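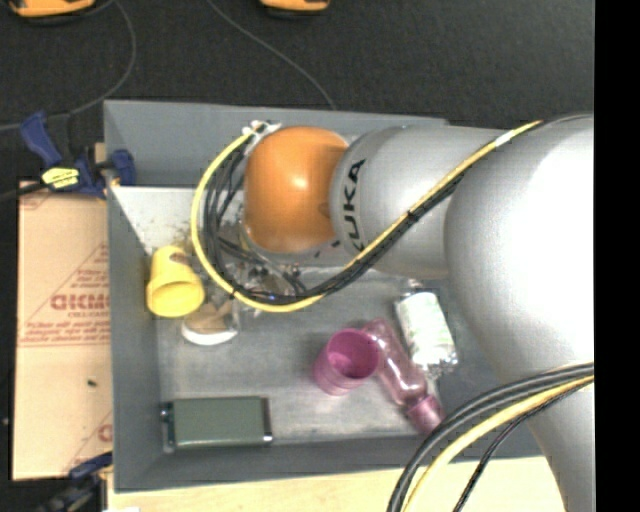

Gray bin with assorted household objects.

Jernau Storage Rack

Manufacturer: Oltmanns
Category: Storage and shelving, indoor
Page last revised: 6/17/24

Overview

The Jernau is a freestanding steel rack for the storage of mixed household goods in open bins. It is supplied to donation centers, housing associations, school supply rooms and municipal reuse shops, where small items arrive unsorted and must be kept accessible until they are priced, issued or passed on. The rack is delivered flat and assembled on site without welding or drilling.

Each unit holds eight bins on inclined runners. The incline places the front wall of every bin slightly lower than the rear wall, so that contents may be viewed and removed without taking the bin down. Runners may also be set level where bins are to be used for closed or long-term storage.

Specifications

Width: 1,525 mm
Bin positions: 8
Runner settings: 2 (inclined, level)
Frame: powder-coated steel
Feet: adjustable, with non-marking pads
Finish: light gray or dark green
Intended use: dry indoor rooms with a level floor

Items supplied

The standard delivery comprises the frame, cross braces, runners for all positions, feet, fasteners, wall brackets and a printed assembly guide. Bins, label holders and dust covers are ordered separately. Customers who already own rectangular bins should send the outside measurements with the order, and the sales office will confirm in writing whether they fit the runners.

Assembly and placement

Assembly requires two people and the hex key included with the fasteners. The side frames are to be laid on a clean floor and joined by the lower cross brace before the unit is raised. The upper brace is fitted next, followed by the runners, beginning at the bottom.

The rack must be secured to the wall with the brackets provided before any bin is loaded. The brackets are suitable for solid masonry and timber studs. Other wall types require fixings selected by a qualified installer. Two racks may be placed side by side and joined with the Urik connecting plate. Racks are not to be stacked, placed on casters or used in passageways that serve as emergency exits.

Loading

Heavy items such as cookware, irons and books belong in the lowest positions. Glass and ceramics should be wrapped and stored on level runners only. Bins must be filled no higher than the top of the walls, and long objects that project beyond the front of the bin should be kept elsewhere. Knives and other sharp articles are to be placed in a closed container before they are put into an open bin.

Liquids, aerosols and loose batteries are not to be stored on the rack.

Care and inspection

Surfaces may be wiped with a damp cloth and mild detergent. Abrasive pads and solvent cleaners will damage the coating and are not covered by the warranty. Bins should be emptied before cleaning and returned to the rack only when dry.

The runners and wall brackets should be inspected every November and after any relocation of the unit. A runner that is bent or no longer engages fully with the frame must be taken out of service. Replacement runners are sold in pairs. Light scuffing of bins and runners in normal use does not affect their performance.

Accessories

Vevov label holder: clips to the runner and accepts printed or handwritten cards.
Urik connecting plate: joins neighboring racks at the top and bottom.
Dust cover: woven fabric, closes at the front with a zipper.
Divider set: separates a bin lengthwise or crosswise. Not suitable for bins with sloping walls.

Ordering and delivery

Orders are accepted from registered institutions and from authorized dealers. Delivery is to the ground-floor entrance unless otherwise agreed. For orders of over nine racks, a site survey is carried out before a delivery date is confirmed. The receiving party is asked to check all cartons on arrival and to note visible damage on the delivery slip.

Unassembled racks in original packaging may be returned with the approval of the sales office. Return freight is paid by the customer except where goods are defective or incorrectly supplied.

Contacts

Institutional sales: Yae Kubo
Spare parts and warranty claims: Osian Bellis

Warranty claims should include the order reference, the rack finish and a short written account of the fault.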